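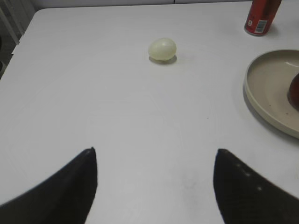
Harvey Caron wrote that he'd believe in the water test when somebody showed him it beat reading the date on the carton. He has a point, and I started this thread, so I'll say so.

Egg float test, does anyone still trust it?
Posted in October by Darlene Beaudoin

My mother swore by it. Sinks and lies flat, eat it. Stands up, use it soon. Floats, throw it out. I've done it my whole life and last month I cracked a "good" sinker into a bowl and had to open every window in the kitchen. So now I wonder what I've been testing all these years.

tpelletier
Age, more or less. The air pocket gets bigger as the egg loses moisture through the shell. That tells you it's old. It doesn't tell you it's bad, and a bad one can sink just fine if it went off early.

Sylvie Fehr
I keep hens and I have never had the float test let me down. Never. People overthink this.

tpelletier
How would you know if it let you down by throwing out good ones? Do you crack the floaters?

Sylvie Fehr
No, I'm not cracking a floater in my house, thank you. They go over the back fence.

tpelletier
Then you've only checked half of it.

Diane B.
Are yours washed, Darlene? Store eggs here are washed and have to stay cold. My sister-in-law's come straight from the coop and she leaves them on the counter. I don't know that one rule covers both.

Darlene Beaudoin
Washed, from the MacLeod farm stand. They sit in my fridge door, which I'm now told is also wrong.

hcaron
The door is fine if you eat them. What gets me is the blogs. Same paragraph on every one of them, same drawing of three glasses, and not one says how many eggs they tried. I kept a carton 25 days past the date and ate all of it. Seven of them "stood up" in the glass. Nothing wrong with any of them.

Diane B.
One carton isn't proof either, Harvey.

hcaron
Didn't say it was. It's still one carton more than the blogs.

Sylvie Fehr
My grandmother sold eggs for a living and she floated them. I'll take her over a guy with one carton.

tpelletier
Did she float them to find rotten ones or to sort the fresh ones for sale? Those are different jobs.

Sylvie Fehr
I'd have to ask my aunt.

Darlene Beaudoin
I'm going to crack each one into a cup first from now on, before it goes anywhere near the batter. More dishes, but I lost a whole cake's worth of butter to that sinker. Sylvie, do ask your aunt, I'd like to hear it.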